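Part-time Tutor, Written English (Exam Preparation), Zeleke Study Center, Binstead
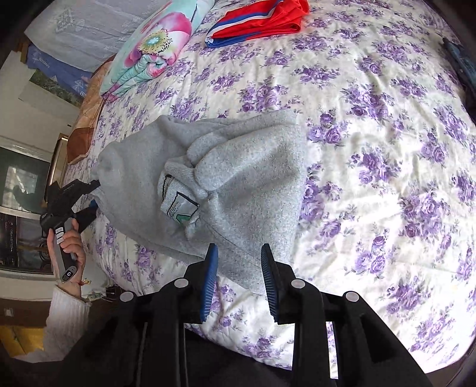 Zeleke prepares adult candidates for the written paper of the state clerical exam by mail and phone. The tutor marks 55 scripts a week, each up to 200 words, and returns them with comments within 2 working days. Unit 4 covers describing plain objects, such as a grey sweatshirt bunched on a rose-print sheet with its care label turned outward. A phone hour is held Wednesday evenings.

Required: a degree in any subject and prior marking experience. Send a resume and one marked script to Bontu Mersha, Course Office.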